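Choosing a Work Surface for a Shared Study Room
Student Project Report
Juniper Rosenthal
July 2020

Background

The study room on the second floor of Rokby Hall was given new tables in April. Before that it had dark tops with a strong grain pattern, and students complained that small things were hard to find on them. Pencil leads, screws from eyeglasses and loose staples all got lost. My project was to look at plain, light surfaces and decide which finish should be used when the side room is fitted out as well.

I limited the project to color, glare and cleaning. Cost was handled by the housing office and is not part of this report, except where a price changed which samples I could get.

Samples

I worked with 3 samples. Each one was a flat panel large enough to write on with a notebook open beside it.

Yazzie: off-white, slight gloss
Julley: pale gray, matte
Trorkura: light tan, matte with a fine texture

The Trorkura panel came late, so it had fewer days of testing than the other two. I have noted this where it matters.

Method

I kept each panel in the side room and used it for normal work. That meant reading, writing, eating lunch and repairing small items. I also asked other residents to fill in a short form after using a panel. I got 23 forms back. The form asked whether the light bothered them, whether they could find small objects easily, and whether the surface looked clean when they sat down.

For cleaning I used pencil, ballpoint, coffee and cooking oil. Each mark was left overnight and then wiped with a damp cloth. If it did not come off, I wiped again with dish soap.

Results: color and light

The off-white panel was the brightest. In the afternoon it threw the window light back at the reader, and most of the complaints on the forms were about this. The tan panel was easier on the eyes but made the room feel darker in the evening.

Pale gray got the fewest complaints. A smooth, plain gray does not look the same all over once it is under real light. It can read warmer in one area and bluer in another, with soft patches in between. I did not expect this to matter, but two people wrote on their forms that the panel looked "a bit uneven." Others said they never noticed.

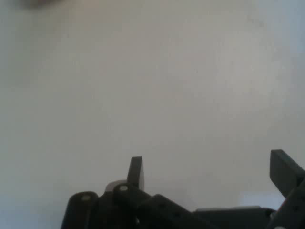 Results: cleaning

Pencil came off the off-white and gray panels with a damp cloth. On the tan panel it stayed in the texture and needed soap. Ballpoint needed soap on all of them and left a faint line on the off-white. Coffee was not a problem anywhere. Oil left a darker spot on the gray panel that took a second wipe.

Dust showed least on the tan and most on the off-white. The tan panel was only out for the last part of the test, so its dust result should be checked again.

Recommendation

I recommend the pale gray matte finish for the side room. It had the best result for glare and was easy to clean apart from oil. Small dark objects were easy to see on it. A cloth and a bottle of soap should be kept on the window shelf.

If the gray is not in stock, the tan would be my second choice, but without the texture. I have asked the supplier whether a smooth version exists and am waiting for an answer. The completed forms are in the blue folder in the residence office.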